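Levelling a freestanding entry shelf on an uneven floor

Applies to metal-framed units with screw-fixed boards, such as the three-shelf Pakent. Allow 20 minutes.

1. Clear the boards and move the unit away from the wall.

2. Place a spirit level along the top shelf, then front to back. Note the low corner.

3. Loosen the board screws by a half turn. Do not remove them. A frame tightened out of square will rock on a level floor.

4. Wind out the foot at the low corner until the bubble centres. If the foot runs out of thread, add a 2 mm packer.

5. Retighten the screws in a diagonal sequence, then check the level again.

6. Reload from the bottom up, keeping footwear in pairs and the weight spread along each board. 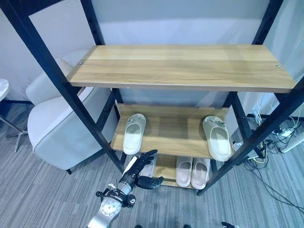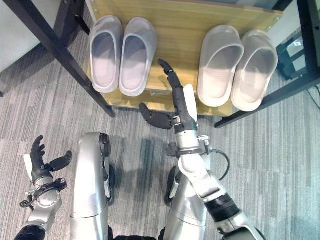
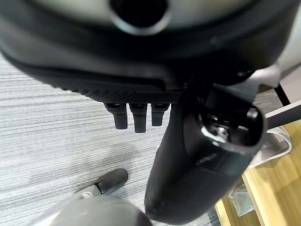
Tile and vinyl floors

Fit felt or rubber pads before step 4, as they alter the height. Recheck in July if the floor is timber, when winter heating can shift the boards.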